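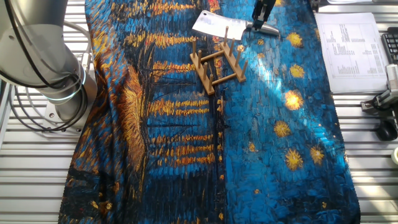
Vultov Toom steam iron: review after a winter of use

Reviewed by Zane Ots

The Toom is a compact steam generator iron. The tank and boiler sit in a base unit, a hose carries steam to the handpiece, and the handpiece itself holds only a soleplate, a thermostat and a trigger. It sits in the middle of the Vultov range, above their ordinary cordless model and below the large one with the pressure gauge. I bought mine at full price from the Farnville branch in the usual way and have used it since on bedding, shirts, lined curtains and a fair amount of wide printed cloth.

Tank and filling

The tank holds 600 ml and lifts out from the rear of the base. The filler is a rubber bung on a short strap. It seals well, though the strap is too short to let the bung hang clear of the tap, so it gets in the way of the water every time. A full tank lasted me 80 minutes on mixed shirts and pillowcases with the trigger used as needed. On curtains, with the trigger held down for most of each pass, it was a good deal less than that.

There is no low water warning. The pump changes note when it starts to draw air, and after a week or so you learn to listen for it. I would have preferred a light.

Heating up

From cold, the base is ready in nearly two minutes. The ready lamp is green and faces upwards, where it is hard to read under a ceiling light. The soleplate reaches temperature before the boiler does, so you can start on dry work if you are in a hurry. Pulling the trigger early gives a spit of water, which is to be expected with this type of iron and is mentioned in the booklet.

After a refill, the boiler takes a shorter time to recover. Refilling with warm water made no difference that I could measure.

Steam output

Output is steady and there is enough of it. Heavy cotton sheets come flat in two passes, linen in three if it has been left to dry fully. The steam vents are grouped towards the tip of the soleplate, and the rear third has none, so the heel of the iron dries what the tip has just dampened. This works well on long straight runs. It works less well if you iron with short strokes back and forth, since the dry part keeps arriving first.

The thermostat has five marks. I checked the second and fourth with a contact probe on the plate and both drifted low after a long burst of steam, then came back within a few strokes. None of the fabrics I used it on needed better control than this.

Printed cloth

Printed fabric is where I have the most to say, as most reviews stop at shirts. Pigment prints sit on top of the fibre. Too much heat gives them a shine, and a dragging plate can lift the surface where the ink is thick. Dye prints are soaked into the fibre and will put up with nearly anything the base cloth will. If the seller does not say which kind you have, look at the reverse: a pigment print usually shows much paler on the back.

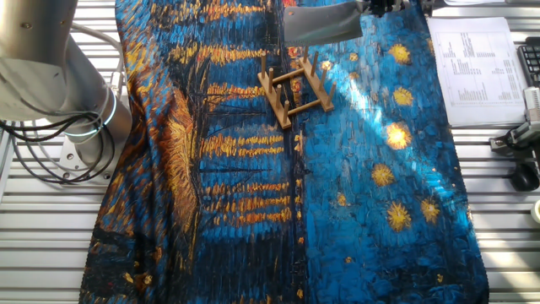
Dark areas are the ones to watch. A slight shine on yellow or pale blue is hard to find even when you know where it is, but on navy or black it shows at any low angle of light. On the Toom I settled on the second mark, face down, over a folded cotton sheet, with the trigger released for the last pass. I had no shine on anything treated this way. At the third mark, face up, I managed to put a clear outline of the soleplate on a black offcut within a few seconds.

Polyester needs the same low setting and less steam. The Toom has no steam control beyond the trigger itself, so you have to pulse it. Short pulls give a reasonable mist with no drips once the hose is warm. The first pull after a rest always carries a few drops, and these should be aimed at the floor or an old towel.

For very wide pieces, the hose matters more than the plate. It is long enough to cross a double sheet on a table without moving the base, though only if the base stands at the middle of the long side. It leaves the handpiece at the right, with a swivel, and left-handed users will find it lying across their work.

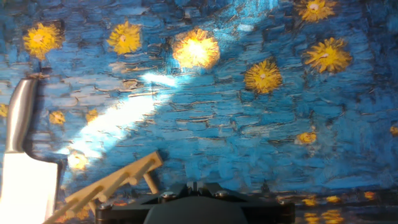
Night-sky print, yellow and orange stars on blue

Soleplate

The plate is coated, with a narrow tip and a slightly raised edge. It glides well on cotton and is a little grabby on damp viscose. After a winter mine has one fine scratch from a zip. Starch wipes off with a damp cloth while the plate is warm. I would avoid the cleaning sticks sold for bare metal plates; the booklet rules them out as well.

Limescale

Water in Neltstead is hard and this is the real test of any steam iron here. The Toom has a drain plug under the base and no filter cartridge. The booklet asks for a rinse every 50 tankfuls. I got to half that before white flecks appeared on a dark pillowcase, and have since rinsed it monthly. The job is simple: cold base, plug out over a sink, fill, shake, empty, repeat until the water runs clear. The plug takes a coin. Its washer is thin and I would like to see a spare in the box.

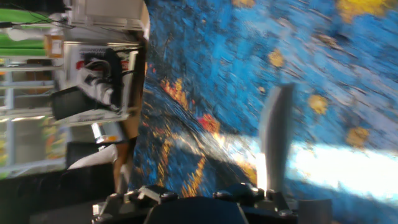 Using half tap water and half deionised water cut the flecks down considerably. Vultov advise against pure deionised water in this model and I followed that.

Noise, storage and cable

The pump clicks in short bursts and can be heard in the next room. It is lower in pitch than on my previous iron and I mind it less. The handpiece rests on top of the base on a heat mat, with a catch to hold it when you carry the unit. The catch is stiff and improved with use. The mains cable stows in a slot at the back that is just large enough – the hose has no proper place at all and has to be looped around the base.

Faults so far

The trigger began to squeak in June. A trace of silicone grease on the pivot cured it. The printing has started to wear off the dial at the mark I use most.

Verdict

Good steam, a sound plate, a dial that can be trusted on the low marks. The tank is small for curtain work and the lack of a water warning is a nuisance. For hard water areas, allow for the extra rinsing. I would buy it again for sheets and printed cloth. If you only iron shirts, the cordless Vultov costs less and takes up half the shelf.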